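We use cookies to remember your preferences. Accept all | Manage settings

Speaker notes: What players did with our fishing village

Slide 1. Hello everyone, and thank you so much for coming along, especially those of you who skipped lunch for it. I'm Iwona Czarnecka, I write quests at Zomum, and today I'd like to talk about Oston, the little fishing village in Skarnum which we very nearly cut from the game. (Wait for people to sit down.)

Slide 2. Oston was meant to be a stop on the way to somewhere else. It had 9 houses, a jetty and a ferryman called Samir, who had three lines of dialogue and sold rope. We gave him an afternoon's work, if that, and went back to the dragon.
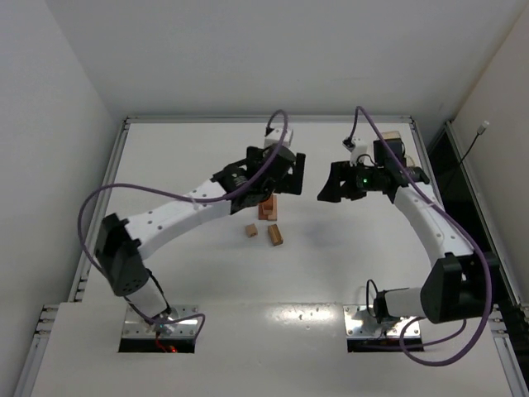
Slide 3. Then the May update came out and my inbox filled up, and it was all Samir! We had 1,379 messages asking where his brother had gone, and I'm afraid the brother was one throwaway remark I'd written on a Friday with a cold. Read out the letter from the lady who waited on the jetty all night in case the boat came back. Don't rush it, it's lovely.

Slide 4. So we wrote the brother. Amrit Friesen did the music, and I'll play a bit of it if the sound is behaving (check with the desk first). The quest takes 400 gold to start, which people grumbled about, and I still think they were right, so we're lowering it in the next patch.

Slide 5. Questions. If it's quiet, tell the one about the rope.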